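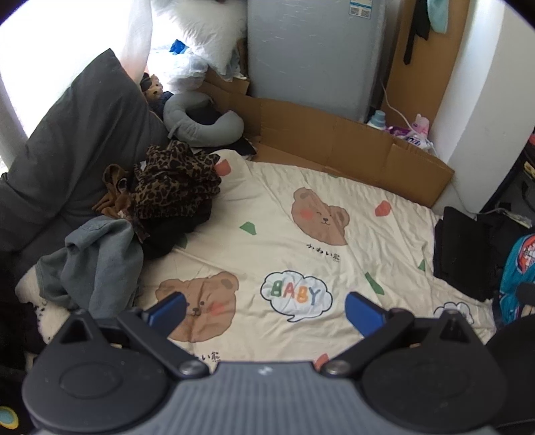
4. リンク、指先パッドの取り付けと室内での動作確認

本章は、手持ちグリッパー Galelitz の組み立てのうち、第3章でグリップ本体と駆動軸の仮組みまで終えた状態から始める。完成状態では、左右の丸いピボットハウジングから黒いリンクアームが1本ずつ立ち上がり、先端に青い指先パッドが付く。パッドは左右とも内側へ傾く。傾きの向きが左右でそろわない場合は4.2に戻ること。

改訂:2021年2月1日(4.2のパッド角度の記述を修正、4.5に布製品の項を追加)
担当:Xinyi Xia(機構)、Yutong Deng(記録系)

4.1 準備

必要な工具
・六角レンチ 2.5 mm、2 mm
・ノギス
・ピンセット
・中強度のねじ緩み止め剤
・イソプロピルアルコールと不織布
・組み立て用の治具 J-2(Pleser の工作室では棚の下段、自宅作業の場合は印刷データから出力する)

必要な部品
・リンクアーム(左、右)
・ピボットハウジング用の円形キャップ 2個
・銀色の固定ねじ 2本
・指先パッド(青、軟質)2個
・戻しばね 2本
・スペーサー、厚さ 0.5 mm

注意:リンクアームの左右は外形がほぼ同じである。裏面の刻印 L と R で判別する。逆に組んでも途中までは閉じるため、この段階で気付かないことがある。

4.2 組み立て

1. バッテリーを外す。電源スイッチを切っただけの状態で作業しない。

2. 左右のピボットハウジングの内側を不織布で拭く。3Dプリント部品を使う場合は、サポート材の残りをピンセットで取り除く。

3. スペーサーを駆動軸に入れ、リンクアーム(左)を差し込む。アームの根元がハウジングの底に当たるまで押す。途中で止まるときは軸の平面部とアームの切り欠きが合っていない。叩いて入れないこと。

4. リンクアーム(右)も同じ手順で差し込む。

5. 治具 J-2 を左右のアームの間に置き、アームを軽く当てる。この状態が全開位置になる。

6. 固定ねじの先端2山に緩み止め剤を塗り、左右を交互に締める。最初は手応えが出たところで止め、治具を外して開閉を確認し、問題がなければ本締めする。

7. 戻しばねを掛ける。短いフックが本体側、長いフックがアーム側である。

8. 円形キャップをはめる。キャップは押し込み式で、接着は不要。外すときは縁の切り欠きに 2 mm のレンチの短辺を入れて起こす。

9. 指先パッドをアーム先端に差し込む。パッドの厚い側を外に向け、接触面を内側に向ける。左右の接触面が互いに向き合うことを正面から確認する。

10. トリガーをゆっくり引き、パッドの先端が先に触れ、続いて面全体が密着することを確認する。根元が先に触れる場合は、9に戻ってパッドの表裏を確かめる。

注意:緩み止め剤がパッドに付着すると表面が硬化する。付着したパッドは拭き取っても元に戻らないので交換する。

注意:戻しばねを掛けるときは指をアームの間に入れない。

4.3 カメラの位置合わせ

カメラは本体上部のブラケットに固定し、指先とその先の作業面が同時に写る向きにする。

1. ブラケットの蝶ねじを緩め、カメラを最も後ろの位置まで下げる。

2. バッテリーを接続し、記録用端末で映像を表示する。

3. トリガーを離した全開の状態で、左右の指先パッドが両方とも映像内に入るまで前後位置を調整する。本体の前縁、固定ねじの頭、ねじの間の白いロゴは、映像の下部に写り込んでよい。

4. 左右の傾きを合わせる。水平の基準には机の縁を使う。布団や衣類の縁は基準にしない。

5. 蝶ねじを締め、トリガーを5回引く。締めた前後の映像で指先の位置がずれていれば、ブラケットの座面に異物がないか確認する。

備考:レンズの露出は固定にする。自動露出のままでは、窓を向いたときに手前の布が暗く沈み、黒や濃い灰色の衣類の輪郭が失われる。レースや薄手のカーテンを閉めても、日中は固定を推奨する。

4.4 原点の登録

1. 平らな場所に本体を置き、手を離す。

2. 端末で「原点登録」を選び、全開の値を読む。標準機体の値は 1028 である。左右の値に差があるときは固定ねじをいったん緩め、治具を入れて4.2の6をやり直す。

3. トリガーを最後まで引き、全閉の値を読む。標準値は 231 である。

4. 両方の値を機体カードに記入し、「保存」を押す。

5. 電源を入れ直し、値が保持されていることを確認する。

全閉の値が標準より大きいときは、パッドの差し込みが浅いか、異物を挟んでいる。標準より小さいときはパッドの摩耗か、戻しばねの掛け違いを疑う。数値を書き換えて合わせる方法は、Zeng 基板の旧ファームウェアでのみ使われていた。現行の基板では行わない。

4.5 室内での動作確認

硬い試験片での確認が終わってから行う。自宅の寝室で確認する場合は、ベッドの上の布団と衣類をそのまま対象にできる。作業台の上に物を並べ直す必要はない。

1. 本体を布団の面より少し上に構え、指先を開いたまま静止させる。映像で左右のパッドと布の面がともに写っていることを確認する。

2. 布団カバーの平らな部分で指先を閉じ、つまめるかを確認する。印刷柄のあるカバーは、映像上で布の動きを追いやすい。無地のカバーしかない場合は斜めから光を当ててしわの影を出す。

3. 重なった衣類の上から1枚をつまみ、手首を返さずに真上へ持ち上げる。下の布が一緒に上がるときは、指先を沈める深さを減らす。

4. デニムなど厚手の生地では、面ではなく縁や縫い目をつまむ。面を深くつまむとリンクアームの根元に横方向の力がかかる。

5. 毛足の長い白い布や起毛素材を扱ったあとは、パッド表面の繊維を拭き取る。ピボットハウジングの隙間も確認し、繊維が入っていればキャップを外して取り除く。

6. クッションや枕は角をつまんで引き寄せる動作にとどめる。本体で持ち上げない。つり下げてよい質量の上限は 600 g とする。

7. 終了後、4.4の全開と全閉の値を読み直し、機体カードの値と比べる。

注意:ファスナー、ボタン、バックパックのバックルなどの硬い部品をパッドで直接挟まない。軟質材に切れ目が入る。

注意:電源コードをつまんだり引いたりしない。小型冷蔵庫などの機器が近くにあるときは、コードの通り道を先に確認し、本体を振る範囲から外す。

注意:ボトル類が床に置いてある場合は、作業者の足元から離す。映像を見ながら移動すると足元への注意が落ちる。

4.6 不具合と処置

症状:片側のアームだけ遅れて開く
処置:戻しばねの掛け位置を確認する。正しい場合は円形キャップを外し、軸まわりの繊維とサポート材の残りを除去する。

症状:閉じたときにパッドが上下にずれる
処置:スペーサーの入れ忘れ、または2枚重ねが多い。アームを抜いて枚数を確認する。

症状:布が滑ってつまめない
処置:パッドをアルコールで拭き、完全に乾いてから再試行する。改善しなければパッドを交換する。Bendel の厚手パッドは全閉の値が変わるため、交換後に原点を登録し直す。

症状:固定ねじが使用中に緩む
処置:古い緩み止め剤をねじ山から落とし、塗り直して一晩置く。増し締めだけで使い続けない。

症状:記録映像で指先の片方が欠ける
処置:ブラケットの蝶ねじを緩めて4.3をやり直す。調整後の映像は、調整前の記録と同じフォルダーに入れない。

4.7 保管

パッドを開いた状態で保管する。閉じたまま長く置くと接触面に段が付く。バッテリーは外し、本体とは別の袋に入れる。9月に配布した機体カードは旧書式で全閉値の欄がないので、裏面に記入する。

配線と記録用端末の設定は第5章に記載する。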